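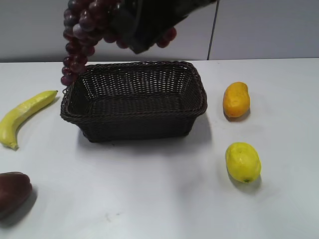
*Figure 1. Grapes above a woven basket.*

## Unit 3: The Fixed Basket and the Price Index

This handout accompanies the Wednesday lecture and replaces the May version. Students should bring it to the tutorial, together with the Dovirden price tables.

### 3.1 Purpose of a price index

A price index expresses the cost of a set of goods and services in one period as a share of its cost in another. The set is called the basket. Its contents and quantities are held constant between the two periods, so that any change in total cost comes from prices alone. The earlier period is the base period and is given the value 100.

The index is found by dividing the current cost of the basket by its base cost and multiplying by 100. In the Dovirden tables the base cost is 2,514 for each household, which covers 52 weeks of recorded spending. Students must use this annual total. Weekly costs should not be averaged first.

### 3.2 Choosing the contents 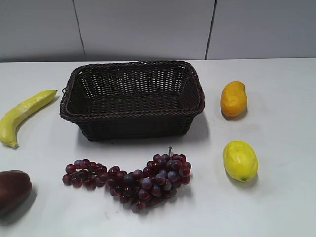

Coverage is decided before any prices are collected. The Dovirden survey records many purchases that never enter the index, either because few households make them or because the quality of the item changes too much from one visit to the next. Such items are said to be out of scope. The fruit lying around the basket in Figure 2 is in the same position: it is on the table, but it would add nothing to the cost of what the basket holds. Rising prices for out-of-scope items may be widely felt by households and still leave the index unchanged.

Each item in scope is given a weight, equal to its share of base-period spending. Rent in Hudport has a weight of 17 percent, and a rise in rent will therefore move the index further than an equal percentage rise in an item with a small weight. Weights must sum to 100 percent. Submitted work in which they do not will be returned unmarked.

### 3.3 Limits of the method

When one item becomes expensive, households often buy less of it and more of something similar. A fixed basket does not follow them. It

- keeps the old quantities,
- keeps the old weights, and
- tends to overstate the rise in the cost of living as the base period grows older.

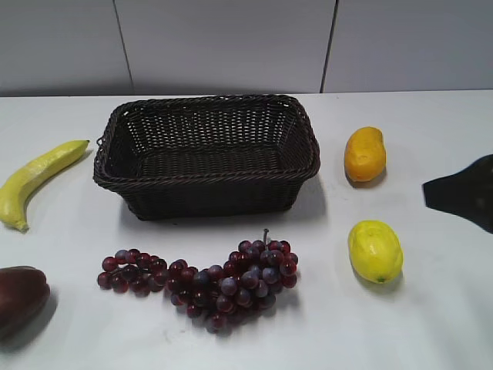

The usual remedy is to update the basket at set intervals and link the new series to the old one. In Vass the contents are reviewed every year. Jomitz reviews its contents less often, and its published series should be read with that in mind.

### Tutorial preparation

1. Calculate the index for Hudport from the annual totals. Show all working.
2. Recalculate it with rent left out and the remaining weights rescaled to 100 percent.
3. State in one paragraph which result better describes a household that owns its home.

Answers are to be handed in at the start of the tutorial.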